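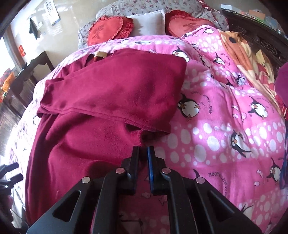
The Clurnier flat textile case is a low, horizontal display case for bedding, shawls, flags, garments laid flat and other soft objects that should not be hung. It is built by Ostport for local history museums, historical societies and house museums that rotate their exhibits with a small staff. The deck is deep enough for layered material. Modern household bedding is a fair test of this: a maroon fleece blanket on top of a pink penguin-print quilt has far more loft than a sheet of linen, and a case designed for documents would press the glazing down onto it. The Clurnier deck can be lowered to keep an air space above the object.

Clurnier Flat Textile Case
Manufacturer: Ostport
Product group: Display cases, horizontal
Page revised: 07/09/2018

Construction

The frame is welded steel with a baked powder finish. The base panel and sides are powder-coated aluminum sheet. No wood, MDF or wood composite is used inside the sealed volume, and the adhesives used at the glazing joints are neutral-cure. The glazing is laminated safety glass with a film that filters ultraviolet. An anti-reflective version is available at extra cost and adds to the lead time.

The lid is hinged on the long side and held open by two gas struts. The struts are mounted outside the sealed volume so that any oil from the seals stays out of the display space. Two locks are fitted on the front edge, keyed alike within one order unless the order form says otherwise.

The gasket is a hollow silicone profile in one continuous length, joined at the hinge side. It can be replaced without removing the lid. Part numbers for the gasket, struts and lock cylinders are on the label inside the service drawer.

Deck

The deck is a removable aluminum honeycomb panel with rounded edges. It sits on threaded supports at the corners and can be set at any of 7 heights. Changing the height takes two people and a hex key, which is supplied. The object must be out of the case before the supports are turned.

The deck is delivered bare. Most users cover it with washed cotton over polyester batting. Staples must not be used on the panel; the cover is tied or stitched on the underside. Pre-covered decks in undyed cotton can be ordered. We do not supply dyed show fabric, and any dyed fabric bought elsewhere should be tested for bleed and off-gassing before it goes under an object.

A sloped deck insert is available for shallow angles. It is not recommended for heavy pile or for anything with metal thread, where the weight of the piece will pull on the upper edge.

Specifications

Interior length: 200 cm
Weight, empty, without base: 63 kg
Deck positions: 7
Glazing: laminated safety glass, UV filtering
Frame: steel, powder coated
Deck: aluminum honeycomb, removable
Lid: side hinged, two gas struts
Locks: two, keyed alike
Conditioning: passive, service drawer for silica gel cassettes
Lighting: none fitted; external bar optional
Standard finishes: light gray, charcoal, off-white
Base: ordered separately (see Bases)

Drawings with full outside dimensions are sent with the quotation, as the overall width and height depend on the base and on the lid version.

Climate buffering

The space below the deck holds cassettes of conditioned silica gel, which are reached through a lockable drawer at one end. The drawer has its own gasket, and the cassettes can be changed without opening the display space. Air passes between the two volumes through slots along the edge of the deck. Covering fabric must not be carried over these slots.

A small port beside the drawer takes the probe of a data logger. The port is closed with a silicone plug when not in use. The case has no powered humidity control, and none can be retrofitted.

Buffering works only if the room itself is reasonably steady. In a building with no heating during the winter closure, the cassettes should be checked in January and reconditioned before reopening.

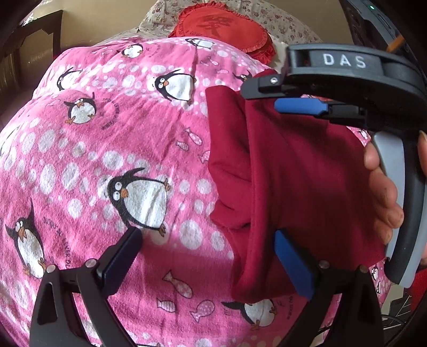

Photo credit: Meifang Duan

Layered and mixed displays

Two textiles shown in contact with each other should be separated by unbuffered acid-free tissue or washed cotton, cut slightly smaller than the upper piece so it does not show. Strong reds deserve particular care. A dark crimson knit placed on a lighter printed fabric can transfer loose dye under sustained pressure, and humidity makes this more likely. Folds should be padded out with tissue rolls.

Rounded supports can be placed on the deck to give shape to a quilt or coverlet. They should be carved from polyethylene foam and covered, with no exposed cut edges. Check the clearance to the glazing with the lid closed before the object is put in place. Set the deck one position lower than seems necessary if the piece is thick, as batting recovers some height after handling.

Loose accessories such as buttons, pins and medals belong in a separate tray. The optional tray fits either end of the deck and is lined with the same foam.

Lighting

No light source is fitted inside the case. The external LED bar clamps to the rear edge of the base and has a dimmer and a fixed output cap. It can be connected to a room motion sensor through a terminal block. The bar's driver sits in the base, away from the sealed volume.

Bases

Farkine base: four steel legs with leveling feet, open underneath. Suits rooms where the floor has to be cleaned daily. Wheelchair approach is possible from both long sides.

Kurtuluş base: closed plinth with a removable front panel and storage for empty packing material. Heavier, and the better choice on uneven floors or where visitors may lean on the case. It can be anchored to the floor with the supplied brackets.

Neither base has casters. The case must be emptied before it is moved.

Delivery and installation

The case ships in one crate and the base in a second. The route from the entrance to the gallery should be measured before ordering, including any turn on a stair landing. A split-frame version for narrow access can be built on request, but the gasket then has a second joint and the sealing is less good.

Installation is done by two Ostport technicians or by the museum's own staff with the printed manual. Floors should carry the combined load of case, base and contents; Ostport has supplied over 200 of these cases and the most frequent call-back is a lid that binds on a floor that was not leveled. Level the base first, then the case.

After installation, leave the case empty with the lid open for several days to let the finish air out.

Maintenance

Clean the glass with a damp microfiber cloth. Spray cleaners should be applied to the cloth and kept away from the gasket. Inspect the gasket each year. Replace gas struts in pairs.

Ordering

Specify lid version, finish, base, deck cover and lock keying. Technical questions: Pylyp Marchuk. Quotations and spare parts: Shaohua Cai. Deck covers and mounts are made to order and need the deck dimensions from the approved drawing.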